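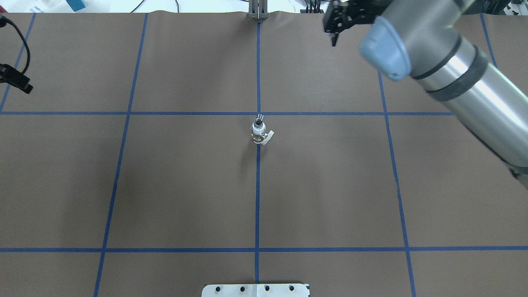
4. Rules for the shared table

4.1 Why write rules at all

The Gekach bench is used by several people, often on the same afternoon, and up to January we had no written practice for it. Everyone had their own. One person taped the paper down fresh each morning, another left it for weeks. Start positions were called "middle", "left-ish", "by the clamp". Trials from different operators could not be put in one table without a lot of guessing, and when we tried to repeat an early set of grasps the success rate moved and we could not say why.

So we wrote the rules down. Most are dull. They are given in the order an operator meets them, with the reason only where we were asked for one.

4.2 Surface and grid

Brown paper over the whole work area, matt side up. Blue masking tape on top for the grid (Figure 3). The grid is a naming aid for the operator and is never used for calibration. Tape goes on by hand and is never quite straight, and in the head camera view the lines close in towards the far side anyway. An early script of ours took cell corners from the tape and fed them to the planner. We removed it. Object position in the log comes from the arm's own base frame or it is left blank.

Replace the paper when a wrinkle is high enough to tip an object, or when tape lifts. A slight curl along the back edge is fine as long as no start position is near it. New paper means a new surface number in the log, also when the tape is put back along the old marks. Operators disliked this rule and it was the most often broken, see 4.6.

4.3 Placing the object

One object per trial. Everything else off the paper except fixed hardware. Small upright items are set down by hand, base flat, and the operator lets go and waits before stepping back. If it rocks, start again.

Tags and labels are a problem we did not forsee. A paper tag sticking out from a narrow body changes the outline the detector sees, and on a small bottle it can change the chosen grasp angle as well. Removing tags was the first idea, but the objects in the Fetach set are meant to be used as supplied. The rule is now: tag stays on, and its direction is written down as a clock position seen from above. Twelve o'clock is away from the robot base. Figure 3 has the tag pointing down and to the right in the camera view, which is the view the reader gets, so be careful when comparing with the log — the two are not the same frame.

Objects may be put on or next to a tape line. This was argued over. Keeping to cell centres gives cleaner results and a cleaner background for the detector, but lines and edges turn up in real use and we wanted them in. The log takes a cell name, or two cell names with a stroke between if the object is on the boundary.

4.4 Arm and gripper before the start

Gripper high, clear of the object, before a hand goes over the paper. How high depends on the arm and we do not give a single number; the test is that the operator can place the tallest item in the set without touching the fingers or leaning round the arm. The arm should come in from one side so the middle of the table stays visible to the head camera. Some of the far grid will be hidden behind the arm and gripper. Acceptable. Hidden cells are listed per start pose and are not used as start cells for that pose.

Cables: nothing loose across the cells in use. A loop over a corner may stay if it is clear of every planned path. Clamps and brackets at the edge of the paper go into the collision model, even the ones that "never get in the way". One did, in the second week.

Hands over the paper only when the arm is stopped and the operator holds the enabling device. Paused in software is not stopped. We say this twice in the training and once more on the card taped to the cabinet. None of the rules in this section take the place of the risk assessment for the cell, which has to be done separately and by someone who did not write the control code.

4.5 Logging

Before each trial: operator, surface number, object, cell, tag direction if any, start pose. One still from the head camera, kept even when the trial is thrown away. After: outcome from a fixed list. The free text box stays, but an entry there alone does not count as an outcome. Thrown away trials keep their number. No renumbering, ever, not even to tidy up a table for a paper.

4.6 How well the rules held

We logged 796 trials under the rules, on the Gekach bench and later on the Jurčo one. I. Bilyk and O. Kuruc then read every log entry against its still, seperately, and settled differences by talking. 28 entries broke a surface rule, nearly all of them new paper with no new number. 24 had a tag direction missing or plainly wrong. The usual mistake was reading the clock position off the screen. 12 had something left on the paper that should not have been there, mostly tape ends.

No gripper height breaches found, but a still only shows one moment and this should not be read as proof. We have no good way of checking that rule from the stills. A sensor on the enabling device would do it; the Gremonico controller we use does not record its state and we did not have time to change that.

The tag rule was reworded after the first read-through and the diagram on the card now has the robot base drawn in. The surface rule is unchanged. We tried a prompt on screen and operators clicked past it. A printed number on the corner of each new sheet is the current attempt, too early to report. The version of the rules given in this section is the one dated Apr 14, 2018; earlier trials were not rescored.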